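Dumum M4 -- Pinza manual para captura de demostraciones
Fabricante: Dronus (Fladolville)
Categoría: Adquisición de datos / Manipulación de textiles

Pinza de mano con cámara integrada para registrar demostraciones sin teleoperación. La trayectoria se reconstruye a partir del vídeo y se exporta en el formato de entrenamiento Morris.

Especificaciones
Masa: 452 g
Apertura máxima: 8 cm
Autonomía: 4 h
Carga completa: 45 min

Método
El operador ejecuta la tarea con la pinza en la mano. La política se entrena con imagen y apertura de los dedos; no se usa sensor de fuerza.

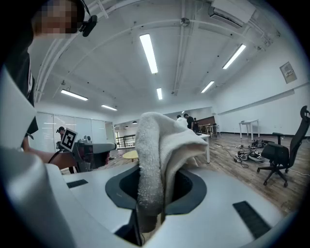
Con tejido de rizo, el error se concentra en la fase de agarre -- los pliegues ocultan el borde y la estimación de pose del objeto deja de ser fiable. Se recomienda incluir agarres fallidos en el conjunto y etiquetarlos aparte.

Suministro
Pinza, cargador y cable de datos. Los marcadores fiduciales se piden por separado.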